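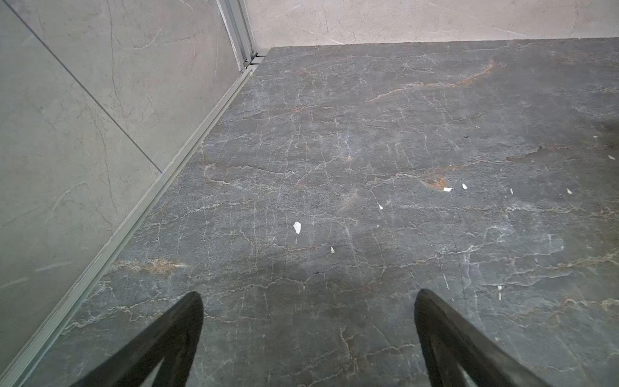
According to the reader from Prastden who answered our draft, a dark veined stone is the worst possible floor for judging whether a room is clean, and any method that relies on looking at it will fail. We kept the comment at the head of the report as it changed how the work was done.

1. Purpose

The project compared ways of picking up small paper scraps from polished stone. Litter of this size is left behind after cutting and packing work. On a plain floor it stands out. On dark gray stone with fine white veins, a white scrap can be taken for part of the pattern, and a pale vein can be taken for a scrap.

2. Floor and materials

The floor in the Rolland building is dark gray marble. The veins are white to pale gray, mostly jagged and running across the slab, with thinner hairlines crossing them. There are also streaks of rust orange and tan. The surface has a soft sheen.

Test scraps were torn by hand from white office paper so that no two had the same outline. Both long, narrow pieces and very small flecks were used. Three tools were tested: a soft broom, a dry flat mop (Arex), and a damp cloth folded in four.

3. Procedure

Scraps were dropped from waist height over a marked area. One student cleaned the area while a second kept time. Each tool was used in 5 runs. After every run the floor was checked twice, first standing and then with a flashlight held low, 30 cm from the stone. The second check was added after the Prastden comment. The earlier runs were thrown out and repeated.

4. Results

The standing check missed scraps in most runs. The pieces missed were usually the narrow ones that lay along a white vein. Scraps on or next to the rust-colored streaks were found without trouble.

The broom moved the larger pieces well but pushed the smallest ones ahead of it, and some lifted and settled again outside the area. The flat mop was the fastest tool and left the least behind. The damp cloth picked up everything it touched but took longer, and wet paper stuck to the stone in 2 runs and had to be lifted with a fingernail.

5. Limits

Only one kind of paper was tested. Daylight changed during the session, and the blinds could not be closed fully. The Tanel handheld vacuum listed in the proposal was not available and was left out - its column in the results table has been removed.

6. Further work

The runs should be repeated with the flashlight check done before cleaning as well as after, and with gray and brown paper.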